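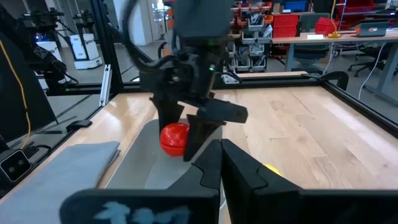

Prusley Cast Iron Casserole, Medium: Review

Posted 15/11/2021

The Prusley is an enameled Dutch oven with a straight wall and a flat lid. I bought it to replace a thinner Nuvik pot that scorched onions near the rim. It has now been through 11 braises, several batches of beans and one loaf of bread.

Heating

On a gas burner at medium-low, the base warms slowly and then holds steady. Onions cooked for 13 minutes browned evenly out to the wall. The Nuvik needed stirring the whole time to get the same result. On an electric coil the Prusley is less even, with a hotter ring at the center that takes a while to fade.

Lid and moisture

The lid has raised bumps on the underside and sits tight. I weighed the pot before and after a three-hour beef braise at 300 degrees and lost 204 grams of water. The Grastness pot I borrowed for comparison lost 677 grams under the same conditions — too much for a recipe that starts with little stock. If you want a thick sauce from the Prusley, take the lid off for the last half hour.

Handles

Small. Two fingers fit through each loop with a thick oven mitt, three with a thin one. The lid knob is metal and safe in a hot oven.

Cleaning

Light interior enamel shows stains from tomato and paprika. Baking soda and warm water removed most of them. The rim is bare iron and needs a wipe of oil after drying.

Tam makes a lighter pot of the same size, but I have not tested it.

Rating: 4 out of 5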